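Robotics Club: The Laundry Project

The club's project this term is clothes handling, and it has taken up most of our Tuesday sessions so far. Kirsty Waaka proposed it in the spring, after the Berneo challenge put out its new task list. The task we picked sounds simple. The robot takes a garment off a bed, gets a hanger into it and holds it up by the hanger. A person does it in a few seconds without thinking.

We are working in a furnished bedroom because the challenge is judged in one. Our bench at Vokham has flat white light and a hard table. A bed gives under the grippers, and a white duvet moves when the fabric on top of it is pulled. Code that ran well on the bench had to be tuned again from the start.

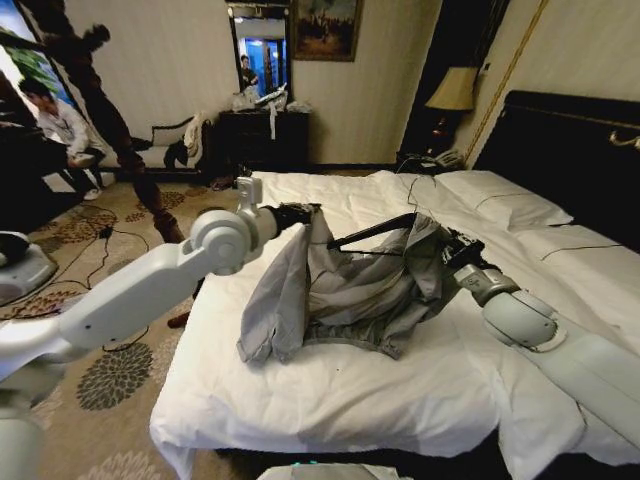 Most of the work is done by driving the arms by hand and recording each run. One member drives, one watches the cables and one keeps the log. We swap every 12 runs because driving is tiring and people get sloppy. The target for the term is 900 recorded runs. We have 851 in the log, though a few of the early ones may be thrown out when Kirsty goes through them.

The hardest step is the first grip. Thin fabric bunches up, and once it is in a heap the software has trouble telling a sleeve from a fold. The second-year group tried starting from the collar. The first-year group starts from the two sides and lifts. Lifting from the sides has done better in the log, but it leaves more creases to deal with later. We will keep both methods in until the end of the month and then choose one.
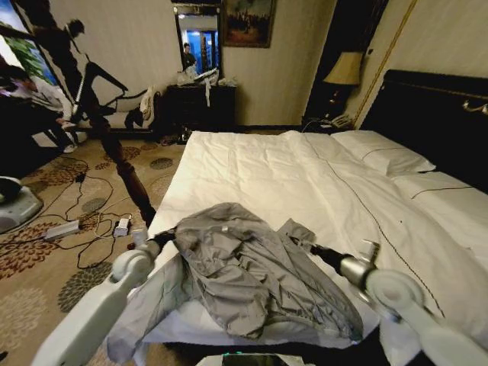
Both grippers on the gray garment at the front of the bed.

The hanger brings its own problems. The shaft is narrow, and if the gripper closes a little off center the hanger turns and the garment slides to one side. The Geerts team, who entered last year, told us to grip low on the shaft and wait a second before lifting. We have added the pause to the routine. The wrist camera is useful at this point, as the head camera often has an arm in the way.
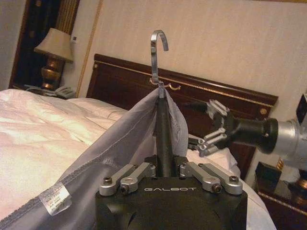 Wrist camera view, with the garment on its hanger.

Six members are going to the regional round at Ginidham in May. The travel list is full, but we still need people to label the recordings. No coding is needed and you can do it from home. New members can come along any Tuesday at 4:30 p.m. Please wear flat shoes and step over the cables. If you want a turn driving the arms, read the safety sheet first and give your signed copy to Kirsty.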